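Giving up my second coffee (mostly)

So I've been cutting back on caffeine since December, and I promised a few of you I'd report back.

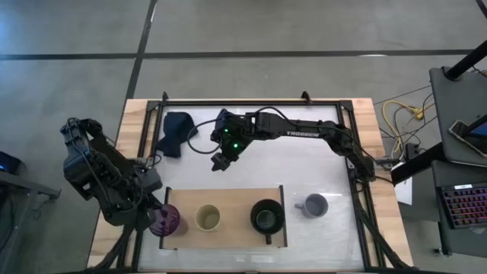 The light wooden table, concrete floor all round it.

I used to have four mugs before lunch, which sounds mad now I've typed it. The first week was grim! Headaches, snapping at the kettle, in bed by nine. Then I found Radach, a roasted barley drink from the little Kováčik shop near the station, and it's really not bad with a splash of oat milk (a bit like toast, in a good way). A tin makes 20 cups if you don't heap the spoon, and I always heap the spoon.

I tried the Vendia decaf as well and gave up after 2 mornings. Thin, sour, sorry. If you've found one that tastes of anything, please tell me in the comments.

The best part is the sleep. I drop off when I want to and I've stopped waking at 4am to worry about the gutters. I do still have one proper coffee, first thing, in the big blue mug, and I'm keeping it. Next month I'm having a go at sugar, so expect me to be unbearable again by the second week.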